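Recording a folding task with the Pandport hand gripper kit

The Pandport kit from Wegener is a pair of hand-held grippers with a camera on each. Setup takes 15 minutes once the batteries are charged.

What you need
Both grippers, the charging dock, a memory card per unit, and a clear surface such as a bed or a large table. Garments should be clean and free of pins.

Steps
1. Check that the pivot screws are snug. Do not overtighten them - the linkage will bind.
2. Open and close the fingers fully 5 times. The kit uses this to set the travel range.
3. Wipe the finger pads with a damp cloth and let them dry.
4. Start both units, then hold them together until the lights match.
5. Fold at normal speed. Stop recording before you lay the grippers down.

A card holds up to 100 folds. The kit costs $375 from the Druvville store, and the Bendness upload plan is billed separately.

Finger opening and approach
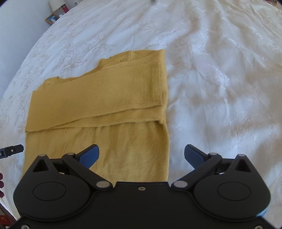
Thick knits need a wider approach than shirts. Open the fingers all the way before reaching for the lower edge, and keep the pads angled toward each other. A mustard sweater on white bedding gives strong contrast, so the garment outline is easy to check on playback. With the upper part already folded over, the flat lower panel is the next section to grip. Take a shallow bite of fabric, close slowly, and lift before moving sideways.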